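**Trostow 14-inch pad applicator — review**

25 Oct 2023

I bought the Trostow applicator for a fence and a small deck, both bare softwood, both due for a water-based semi-transparent finish. The kit has the head, a threaded pole and three pads. The pole locks with a quarter turn and held its length through the whole job.

Load the pad from a flat tray and press it once against the ridge. Loaded more heavily than that, it leaves a bead at the board edge that has to be brushed out within five minutes.
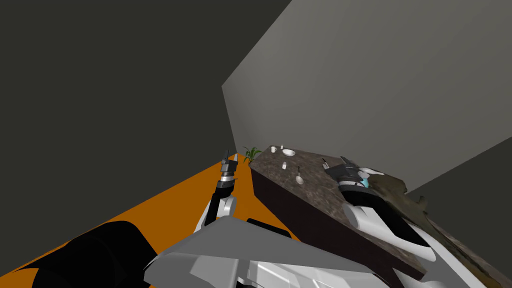
Coverage on smooth boards is even. On rough-sawn pickets the pad skips the low grain, and a second pass at right angles is needed. The older Hetia pad has a deeper nap and does better there, but it drips on vertical work.

Cleanup took three rinses in warm water. The foam backing had started to lift at one corner by the end of the deck. Kwaku Kpodo, who used the same model on cedar siding in April, had the same fault on his second pad. Replacement pads fit tightly — seat the long side first.
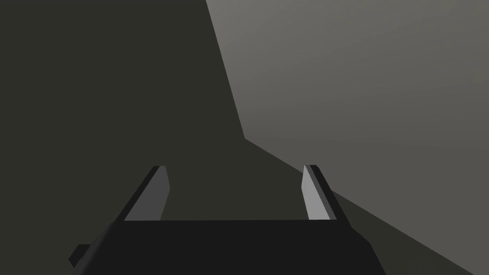
*Robot gripper, jaw open.*

Good on flat, planed lumber. For rough fencing I would stay with a brush.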